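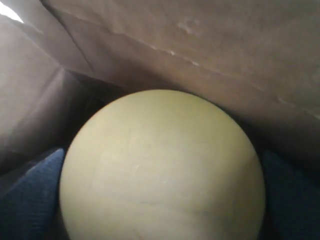 Subject: Re: [sesdale-film] Any word on the Julten film?
From: Margaux Perrin

Hello everyone,

Sorry for the slow reply, I've been meaning to sit down with a cup of tea and answer this properly since Thursday.

Willy Segers wrote:
> Has anybody heard anything about the Julten film lately? It was meant to
> be out in January, then it vanished from the listings, and the Picard
> site still says "coming soon" as it has for months. I've got over 38
> names down for a group outing and would love to tell them something.
> Is it still the same director?

Willy, bless you for keeping that list going! Yes, as far as I know it's still Valentin Collet directing, and no, it hasn't been shelved. What I heard from Jacqueline Deschamps (who knows the people at Avum, the distributor) is that they finished shooting on time but weren't happy with the music, so a good deal of it is being recorded again. That pushed the sound mix back, and by then the January slot had gone to something else. 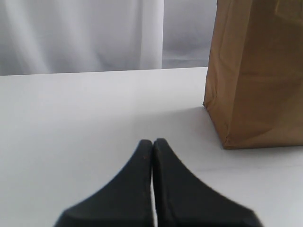 Black gripper fingers, tips almost touching

I do understand the grumbling about the casting, and I grumbled too when they announced it. I read the books aloud to my two when they were small and I had a very firm idea of what the lighthouse keeper ought to sound like (my own voice, mostly, done rather gruffly). But I've come round a bit. A film has to be its own thing, and the first book is only 276 pages with a great deal of weather in it, so they were always going to have to add bits.

As for the outing, the Picard has 505 seats in the big screen and they've never once filled it on a weekday evening, so I wouldn't worry about booking until there's a proper date. If you'd like the balcony, do ring them and don't use the web form, as my last message through it went unanswered. They start at 7.30 these days and the bar opens an hour before.

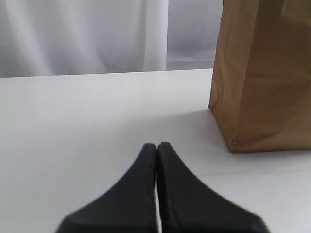

Posted by Margaux Perrin to the Sesdale film list

One more thing before I let you all go. Thibault Mallet is still looking for a home for his film magazines, close to 1,000 of them, and he'd much sooner they went to somebody here than to the tip. You'd need a car and probably a friend with a good back. Write to him directly, please, and not to the whole list!

If I hear any more from Jacqueline I'll post it straight away.

Warmest wishes to all,
Margaux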